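제4장 고장 난 기기는 어디로 가는가

학습 목표
전자 제품의 수명이 정해지는 과정을 설명할 수 있다.
수리, 재사용, 재활용의 차이를 구별할 수 있다.
자기 지역의 폐전자 제품 처리 경로를 조사할 수 있다.

4.1 수명이라는 말

제품의 수명에는 두 가지가 있다. 물리적 수명은 제품이 제 기능을 잃을 때까지의 기간이고, 사용 수명은 사용자가 그 제품을 실제로 쓰는 기간이다. 전자 제품에서는 두 기간이 크게 벌어지는 일이 흔하다. 멀쩡히 켜지는 컴퓨터가 창고로 들어가고, 배터리만 닳은 전화기가 서랍에서 몇 해를 보낸다.

미스트브리지(Mistbridge)시의 수거장 기록을 보자. 11월 한 달 동안 들어온 컴퓨터 본체는 341대였다. 이 가운데 222대는 전원을 넣자 정상적으로 켜졌다. 나머지 중 22대는 부품 하나만 바꾸어 다시 쓸 수 있었다. 수거장에 들어온 물건이라고 모두 고장 난 것은 아니며, 버린 이유를 따로 조사해야 한다는 점을 이 기록에서 읽을 수 있다.

버린 이유로는 속도가 느려졌다는 답이 가장 많았고, 새 운영 체제를 설치할 수 없다는 답이 뒤를 이었다. 수리비가 중고 가격보다 비싸다는 답도 있었다. 세 번째 이유는 4.3절에서 다시 다룬다.

4.2 분해할 수 있는 구조

수리의 가능성은 설계 단계에서 상당 부분 결정된다. 데스크톱 컴퓨터는 비교적 유리한 편이다. 옆판을 떼면 메인보드와 CPU 소켓, 메모리 슬롯이 드러나고, 많은 부품이 나사나 걸쇠, 커넥터로 연결되어 있어 하나씩 바꿀 수 있다. 얇은 노트북에서는 메모리를 기판에 납땜하거나 배터리를 접착제로 붙인 경우가 많다. 같은 고장이라도 앞의 경우에는 부품값만 들고, 뒤의 경우에는 기판 전체를 바꾸게 될 수 있다.
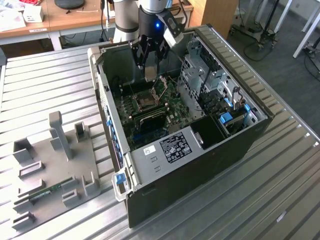

하오란 리(Haoran Li)는 이 구분에 이의를 제기한다. 나사로 조립했다고 해서 고치기 쉬운 제품이 되지는 않으며, 맞는 부품을 12년 뒤에도 살 수 있어야 비로소 고칠 수 있다고 말할 수 있다는 것이다. 그는 분해 난이도만으로 매긴 점수가 소비자에게 잘못된 기대를 준다고 본다.

이 지적은 수리 가능성을 평가하는 기준과 관련이 있다. 평가에는 보통 분해에 필요한 도구와 단계, 부품의 공급 기간, 부품의 가격, 수리 설명서의 공개 여부가 들어간다. 어느 항목에 무게를 두느냐에 따라 같은 제품의 순위가 달라진다. 이 장에서는 네 항목을 같은 비중으로 다룬다.

용어 정리
재사용: 제품이나 부품을 원래의 용도로 다시 쓰는 일.
재활용: 제품을 원료 상태로 되돌려 다른 물건을 만드는 데 쓰는 일.
수리: 잃어버린 기능을 되살리는 일. 부품 교체를 포함한다.

생각해 보기
집에서 쓰지 않는 전자 제품을 하나 골라 사용을 멈춘 까닭을 적어 보자. 물리적 수명과 사용 수명 가운데 어느 쪽이 먼저 끝났는지 판단하고, 다음 절을 읽은 뒤 답을 고쳐 보자.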